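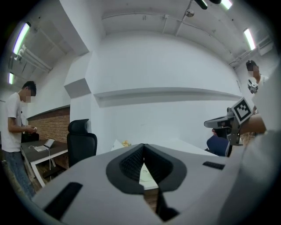 Sandamali Haque wanted to know whether we were being asked to train our own replacements, and if so, whether it counted toward the annual training hours. She put this in the staff chat at 6 in the morning, which gave management the whole day to not answer it.

I like Sandamali. I also think she's partly wrong, though I've changed my mind twice since Friday.

For anyone who hasn't been following along, I work at Miltis, in the part of the company that used to pack small orders and now mostly teaches a machine to pack small orders. The machine is called Drondari. We hold the grippers in our hands and do the picking ourselves, the markers let the software work out where the grippers went, and later on an arm in the Hulme building has a go at copying us. My record is 292 good takes in a week. I used to pack more than that before lunch, but no one ever asked to study my technique.

What has changed is mostly small stuff. My back is better. I have an opinion about laptop cables. We get told off for being too quick, after years of being told off for the opposite, and Callum Cheetham, who could fill a carton faster than I could find one, has had to learn to move like a man defusing a cake. His takes kept getting thrown out in December. He took it hard. I'd have taken it hard too.

The part Sandamali has right is the pay. Recording work is graded as "light duties," same as sorting returns, and the grade was written before any of this existed. There were 24 of us on packing and 5 moved over to recording. The other 19 want to know what happens when the arm gets good, and the only reply so far is a slide with a sunrise on it.

Pendo Massawe has asked for a proper meeting. I've said I'll go, and I've said I'll ask about the grade, slowly and with smooth wrist movements.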